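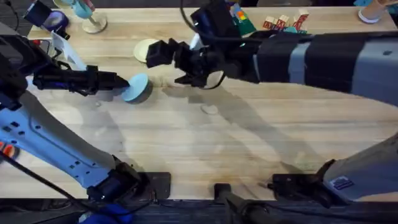 Trucos para cuidar una mesa de dos brazos en el taller

¡Los cables primero, siempre! Con dos brazos trabajando uno frente al otro, lo que más guerra da es el cable de la pinza. Déjale un bucle generoso, sujétalo con velcro (las bridas de plástico muerden la funda) y mueve el brazo a mano, apagado, de un extremo al otro. Si tira en algún punto, dale más holgura.

Los tornillos de la base se aflojan con la vibración. Yo los repaso cada 50 horas de uso, en cruz y con la llave dinamométrica a 6 Nm, que es lo que piden mis soportes Banix; mira el manual de los tuyos. Una rayita de rotulador entre la cabeza y el soporte va de maravilla: de un vistazo sabes si algo ha girado.

Dedos de la pinza: paño de microfibra con una gota de alcohol isopropílico, y fuera. Nada de aceite ahí, que luego resbalan hasta las tapas más ligeras.

¿Tablero de madera clara? Cera mate, capa fina, y a pulir bien. El barniz brillante mete reflejos en la cámara y te vuelve loco calibrando. Los roces viejos se pueden quedar, ¡a mí me gustan!

Y un truco que me encanta: marca a lápiz el contorno de cada soporte antes de desmontarlo. Al volver a ponerlo, la recalibración me lleva 2 minutos en vez de 22.

Actualizado el 29 de octubre de 2026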